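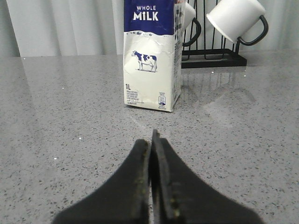 Valentyna Yurchenko
March

Speaker notes: running a short film night in a town with no movie theater

OPENING (stand to the side so they can see the title slide)

Hi everybody, thanks for coming up the stairs, I know they're steep. I'm Valentyna, and I program the Illolham Shorts, a film festival that lasts one evening and a bit of the next morning. Illolham has 1,310 people in it and the last movie theater closed before I moved there. (Wait for the "aww." If there's no "aww," keep going.)

I'm going to talk about picking the films, getting the room right, and what I'd do over again. If you have a question, just yell, I get lost in my own notes anyway.

HOW WE PICK

Our first year I took everything I was sent. Everything! We ran past midnight and the last film played to the director, her mom and me. It was a pretty good film too, and I still feel bad about where I put it.

Now we show 9 films and the whole program has to fit in two hours. That number came out of a fight with my co-programmer, who wanted twelve, and I'm still glad I dug in my heels. You can remember nine films on the walk home. We got 60 submissions for the last one, so yes, that's a lot of sad emails. I write them myself, and I always name one moment in the film I liked. Takes me most of a weekend.

Tell the story about the film called Kaken here. Keep it short!! (Submitted twice, turned down once, the director cut six minutes and sent it back, and it won the audience vote. He thanked us from the stage for saying no, and I went bright red.)

Things I look for:
- a first minute that makes me put my phone down
- sound I can understand on bad speakers
- at least one film somebody's grandmother would bring up at breakfast

THE ORDER MATTERS MORE THAN YOU THINK

Start with something funny and short. People are still finding their seats and shushing each other, and a slow, quiet film will get trampled. Put your toughest film fourth or fifth. Then give them the intermission, so they have somebody to talk to about it.

Close warm. I closed on a documentary about a drowned village one year and folks filed out like they were leaving a funeral. Lovely film, wrong slot. 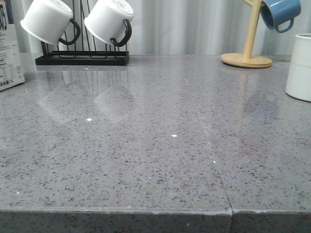

THE ROOM

We use the back hall at Nuvo, which is a music venue the rest of the year. The floor's flat, so if you're in row six you're watching the movie and also a stranger's hat. We raised the screen two feet and the complaints stopped.

Do a full sound check with the real files. Do it with the doors open and the coffee machine going, because that's how it'll be on the night. Every filmmaker mixes at a different level and you will be the one running to the back of the room with your arms waving.

Subtitles: put them on everything, English films too. I got some grumbling the first time we did it and now people ask for them.

(Check the clock. If it's past the half hour, skip the next bit and go to money.)

GUESTS AND Q&As

Short ones. I ask the first question myself and I tell the filmmaker what it is beforehand, so nobody freezes. Zein, our partner festival across the river, does its Q&As in the lobby with drinks, and I'm stealing that next year. Say hi to the Zein people if they're here!

MONEY

Tickets cover the hall and the license fees. The print shop gives us the programs in exchange for the back page. We pay every filmmaker a screening fee, a small one, and I'd cancel the party before I'd cancel that.

LAST SLIDE

Submissions open again in March. Leave the email address up while people ask questions, and remember to repeat each question into the mic for the back row.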